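Changing the fingertips and nothing else

September 1, 2019

I've had a few emails asking for the write-up of the fingertip comparison I mentioned back in January. The short version is that a policy trained on demonstrations from one set of fingertips lost a lot more than I expected when we ran it with a different set, and most of that loss came back with a small amount of new data. The longer version is below, including the part where we threw away a chunk of recordings.

The question

We collect demonstrations by hand. A person holds a gripper, does the task with it, and the camera on the tool records what the fingers see. Later a policy is trained on those recordings and run on an arm that carries a gripper with the same kind of fingers. The whole thing depends on the view from the tool looking the same in both places.

It rarely looks exactly the same. Tips wear down and get replaced, and the replacement may be a different length or sit at a slightly different angle. Yến La pointed out in a meeting that we had been treating all of this as noise without ever measuring it. She was right, so I got the job of measuring it.

The setup

We kept the task boring on purpose. Pick up a small block, carry it across a mat, and put it down inside a marked square. One block, one square, and the block's starting position was drawn from a printed grid so that nobody could pick the easy spots without noticing.

We recorded 778 usable demonstrations with what I'll call the short tips. Every one went through the Pinder labeling tool, where somebody marks the moment of contact, the lift and the release. Pinder is our own thing and it is slow, but it shows you the video and the finger width side by side, and for this project that was all I needed.

The policy itself is nothing new. It takes the wrist image and the finger width and predicts a short run of motions. We didn't tune it for this project. I used the settings left over from the previous one, which the people here call Moradi, so that any change in the numbers would come from the tips and not from me fiddling with the training.

Then came the test. We swapped the short tips on the arm for longer, more tapered ones, left the trained policy alone, and ran it from the same starting positions.

Two tools at one table

A good part of the work was just comparing grippers by hand before any of them went near a recording session. You hold one up in view of the other and look at where the tips sit when the fingers are open. It sounds too simple to mention, but I learned more from that than from the drawings. On a drawing both fingers are perfect mirror images of each other. On a real gripper you can end up with two fingers that don't match, and the camera sees that all the time.

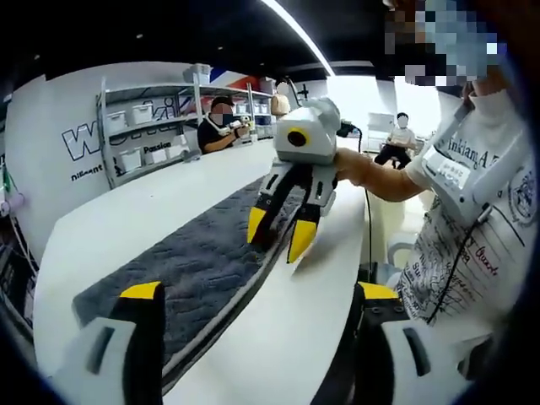

What happened

With the short tips on the arm, the policy finished 19 of 21 trials. With the long tips it finished 8 of 21.

I watched all of the failed runs again the next morning. The approach was fine in nearly every one. The arm went to the block, slowed down where it should, and lined up well from the side. Then it came down too far and the tips pushed into the mat, or it closed early and pinched the top edge of the block, which then rolled out. A few runs got the block up and lost it on the way over.

So the policy had learned where the block should be in the picture when it's time to close. Change the length of the tips and that picture arrives at the wrong height. When you put it like that it's obvious, but I would have guessed a drop of a few trials, not more than half.

Three things we tried

First, we masked the fingertips out of the image during training. I had hopes for this one. It made the short tips worse and helped the long tips only a little. The policy seems to use the tips as a ruler, and without them it has less to go on.

Second, we shifted the height of the tool in software to make up for the extra length. This fixed most of the pushing into the mat. It did nothing for the early closing, as the image was still wrong even when the position was right.

Third, we recorded a small batch with the long tips and mixed it in with the original set. This worked best, and by a clear margin. I'm holding back the exact number because we ran those trials on a different day under different lights, and I want to repeat them properly before anyone quotes it.

The recordings we threw out

Partway through I found a group of demonstrations where one tip had been mounted crooked. Every block in that group was picked up without trouble. The person holding the tool had just turned their wrist a little to make up for it, probably without thinking. The policy can't tell that the wrist was turned because of a crooked tip. It learns the turn.

We pulled all of them. They aren't part of the 778. Since then, each session starts with a check against a printed card: fingers open, tips on two marks, one still saved with the session. It takes less than a minute.

What I'd do with a small budget

If you are collecting by hand and you know your tips will change, record with both kinds from the start, even if the second batch is small. Write down which tips were on the tool in the file itself and not in a notebook. We had it in a notebook for the first part of the project, and matching pages to files cost me most of a week.

I would also order spare tips earlier. Ours went through Finance twice because the first form had the wrong project on it. They were billed to Flamamero in the end, and that was where they should have gone to begin with.

What's next

The repeat of the mixed training comes first. After that I want to try a softer block, where closing early might not matter as much and coming down too far might matter more. Yến La also wants to see what happens when only one of the two tips is swapped. I think it will be worse than swapping both, and she thinks it will land somewhere in between. We'll run it once the arm is free again.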